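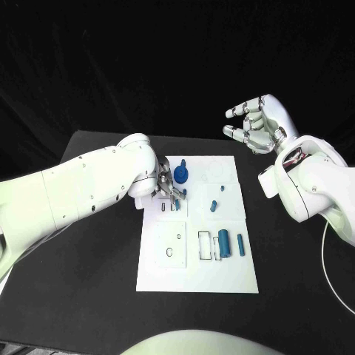
Sakai, Sep 28, 2024

Peg boards and shape boards get put away with pieces missing more often than any other toy or practice set in the house. A few habits keep them complete.

Work on a dark surface. A white board on a black table is easy to see, and so is a light piece that has rolled off it. Blue pegs are harder to spot against black, so keep them on the board or in a shallow dish until you need them. If your table is pale, lay down a dark cloth and pull it flat first.

Set a peg upright before you push. Hold it near the top, line it up with the opening, then press straight down. Pegs that go in at a slant scuff the edges of the hole, and after a few months they fit badly everywhere.

If a peg sticks, don't pry it with a knife. Rub a little candle wax on the sides and try again. For a loose one, a single layer of paper tape is enough.

Wipe the board with a damp cloth and clean the slots with a cotton swab. Let it dry overnight before stacking anything on it.

For storage, Brândușa Vlad uses a zip bag for the pieces and tapes it to the back of the board. I use a Wastow tray with a lid, 26 cm long, which holds the pieces from 3 sets. Write the number of pieces on the lid in pencil and check it when you pack up.

Next page, in October: drawer dividers.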